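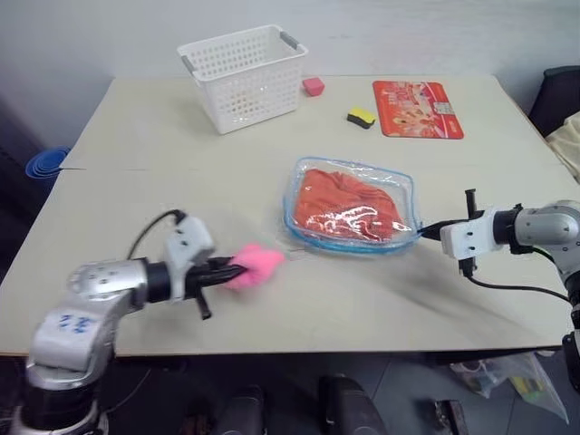

Packaging & Storage / Reclosable Bags / Clear Zip

Perbridge Clear Zip Bags, Flat, Press-to-Close
Series PZ

Sold by the box. Choose size and film weight below.

Overview

The PZ series is a flat, clear, reclosable bag made from low-density polyethylene film. It has a single press-to-close track across the top, side seams welded hot, and a folded bottom with no seam. The bags are intended for dry storage of soft goods, small parts, paper items and samples that need to be seen without opening the package.

The film has no printing, no colorant and no write-on panel in the standard version. A version with a white write-on block is listed under Options. The lip above the track is uneven by design: the front lip is 4 mm shorter than the back lip, so the two sides can be told apart by touch and pulled open with gloves on.

Typical uses are returned garments and accessories, plush and knitted goods, sewing kits, spare hardware, paper records and retail hang stock. Bags with a hang hole are supplied under a separate part number and are not stocked at the Darnow warehouse.

Sizes

All dimensions are inside width by usable height, measured from the bottom fold to the lower edge of the track. The lip adds 21 mm to the overall height on every size.

PZ-1: 100 x 129 mm
PZ-2: 129 x 155 mm
PZ-3: 155 x 220 mm
PZ-4: 220 x 300 mm
PZ-5: 300 x 400 mm

Width tolerance is plus or minus 2 mm on PZ-1 to PZ-3 and plus or minus 3 mm on PZ-4 and PZ-5. Height tolerance is plus or minus 3 mm on all sizes. Tolerances apply to bags at room temperature that have been out of the box for at least an hour.

Film weights

Light (L), 50 microns. For items with no sharp edges. Folds easily and takes the least room on a shelf.

Standard (S), 75 microns. The general stock weight. Suitable for repeated opening.

Heavy (H), 100 microns. For metal parts, tools and anything with corners. Stiffer, slightly less clear when held away from the contents. Available in PZ-2, PZ-3 and PZ-4 only.

Thickness is given per wall. Some suppliers quote the two walls added together, so check this before comparing part numbers. A Perbridge S bag would be listed as 150 microns under the two-wall method.

Choosing a size

A flat bag loses width as it fills. For flat goods such as paper, fabric swatches or folded gloves, the inside width should exceed the width of the item by 10 mm. For thick goods, add the thickness of the item to its width and then add 15 mm. The same sum applies to height.

Example: a folded scarf measuring 180 mm wide, 20 mm thick and 250 mm tall needs an inside width of 215 mm and a usable height of 285 mm. PZ-4 fits.

Soft items can be pressed smaller than their measured size, and this is often done to save a box size. It works for cotton and wool. Pile fabrics, faux fur and filled toys are better packed at their natural size - long storage under pressure sets the pile flat, and recovery depends on the fiber. Where a soft item has to be pressed for shipping, move it to a larger bag on arrival.

Closure

The track is a single rib and groove, extruded with the film and not glued on. It closes with finger pressure run from one end to the other. Start at a side seam, keep the two walls level, and press along the full width. A track pressed at several points and then joined up tends to leave a short open length near the middle.

To check a closure, hold the bag by the lower corners and press the filled part with a flat hand. Air leaving through the track can be felt on the wrist. On L weight film, a slow leak at the two outer ends of the track is within specification. The series is not rated as airtight or watertight in any weight.

The standard track is rated for 300 open and close cycles on S and H film, and for 129 cycles on L film. The rating is taken on empty bags. Lint, thread and powder caught in the groove reduce it. Wipe the track with a dry cloth when packing fleece, felt or anything that sheds.

Packing notes for textiles

Goods must be dry before the bag is closed. Polyethylene passes very little water vapor, and moisture sealed in with cloth will stay there. Items that have been washed should be left in open air until there is no weight difference between two readings taken four hours apart.

For wool, silk and leather trim, leave the last 20 mm of the track open or order the vented version (suffix V), which has two 6 mm holes below the track. The vented version is not suitable for insect protection.

Push the item to the bottom fold before pressing out air. Lay the bag on a flat surface, press from the fold toward the track, and close it with the free hand. Filled and fluffy goods will draw some air back in as the bag is released. This is normal and does not point to a faulty seam.

Labels should be placed inside the bag, facing out, or stuck to the wall on the back lip side. Adhesive labels placed over the track will stop it from closing evenly. Most paper labels peel cleanly from polyethylene within a day and leave residue after that. For long storage use a removable grade.

Storage of unused bags

Keep boxes closed, out of direct sunlight and away from heaters. Film stored below 5 C becomes stiff and the track may pop open on first use; bring the box to room temperature before packing. Shelf life is three years from the month printed on the end of the box. A box marked April is good to the end of that month.

Do not stack more than six boxes of H weight bags. Lower boxes can crush along the track edge, and a track flattened in storage will not recover.

Dispensing

Boxes of PZ-1 to PZ-4 have a perforated front panel and can be used as dispensers. Bags lie with the lip toward the opening and the short lip up. PZ-5 is folded once across the height and is supplied in a plain carton.

The Urico wall rack, model 21, holds one box of PZ-2 or PZ-3 with the opening facing down. The Urico rack is sold separately and comes without screws.

Options

W - white write-on block, front wall, centered, 30 mm high. Ballpoint and permanent marker. Pencil is not recommended.
V - vented, two holes.
T - tinted amber film, S weight only. Contents remain visible but color matching through the film is not reliable.
D - double track. Adds 9 mm to overall height. S and H weight only.

Options can be combined except W with T. Combined options are made to order, with a minimum of 20 boxes and a lead time of five weeks.

Packing and part numbers

PZ-1, PZ-2 and PZ-3 are packed 300 to a box.
PZ-4 is packed 155 to a box in L and S, and 100 to a box in H.
PZ-5 is packed 100 to a box.

Part numbers run series, size, weight, option. PZ-3-S-W is a 155 x 220 mm bag in standard film with a write-on block. Leave off the last part when no option is wanted.

Compared with the Owen slider bag

The Owen series uses the same film with a plastic slider in place of the press-to-close track. The slider is faster for packers who open each bag many times a day. It leaves a small gap at the end of its travel, adds height to a stack, and makes the bags harder to file upright in a tray. For goods that are packed once and opened rarely, PZ is the lower-cost choice. For counter use and daily parts bins, see Owen.

Sizes in the two series do not match. A PZ-3 insert card will be loose in an Owen medium.

Limits of use

Not for oven, microwave or boiling water. Service range is minus 20 to plus 60 C.
Not for solvents, essential oils or strong perfume, all of which pass through the film in time.
Not antistatic. Circuit boards need a shielding bag.
Not a toy. Keep away from babies and small children. PZ-4 and PZ-5 carry a suffocation notice on the carton and can be ordered with the notice printed on each bag.

Disposal

Unprinted bags can go with clean soft plastics where these are collected. Remove paper labels first. Bags with option T should be kept out of clear film recycling.

Delivery and returns

Stock sizes leave Darnow on the same day for orders entered before 2:00 p.m. Unopened boxes can be returned within 21 days in the original carton. Opened boxes are accepted only for faults in seam, track or dimension. Send three affected bags and the label from the end of the box with the return form.

Related items

Owen slider bags
Urico wall rack, model 21
Perbridge insert cards, PZ-3 and PZ-4
Removable labels, 40 x 60 mm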